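Snack Bars Get Their Own Boxes at Halliday Street Break Room

Feb 28, 2019
By Flynn Kereama
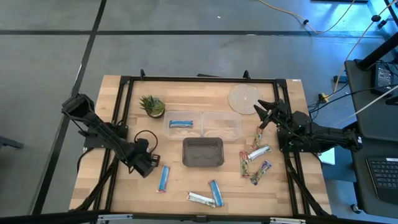 Hsiu-ying Tai would have settled for a bowl. A bowl, she said, had served the tenants of the Halliday Street building perfectly well for years, and in all that time it had never asked anyone to sort by wrapper.

The bowl is gone. Under a plan that took effect this week, the shared break room on the ground floor will keep its snack bars in clear plastic containers, one kind to a container, with a tray for whatever is waiting to be put away. The building's management firm, Tedico, announced the change in a two-page memo, one page of which was about crumbs.

The trouble goes back to January, when tenants were asked what they would most like to see improved. There were 751 responses, a remarkable figure for a building with 200 people in it. The elevator came second. First place went to the snack bars, and in particular to the experience of reaching into a deep bowl for one kind and coming up with another.

Tedico says the building went through 3,406 bars last year. It did not say how many of those were put back after a disappointed look at the label, though the memo hints at a lot of handling.

The new arrangement cost $787, a sum that covers containers, trays, woven placemats and a few small potted succulents. The plants were not mentioned in the survey. The memo lists them under "atmosphere."

Sorting is expected to be done by whoever restocks, and a bar found loose on the table is to go into the container with its own kind. Bars of uncertain kind go on the tray. The memo does not say what happens to them after that, and two tenants on the second floor have already written in to ask – one of them twice.

Emidora, the design studio on the third floor, has offered to make labels. Its first drafts were sent back as too hard to read from the coffee machine.

Tedico will look at the setup again once the current supply runs out. The old bowl has been moved to the mail room, where by Tuesday's standards of tidiness it would be called empty, apart from some rubber bands and a key that fits nothing in the building.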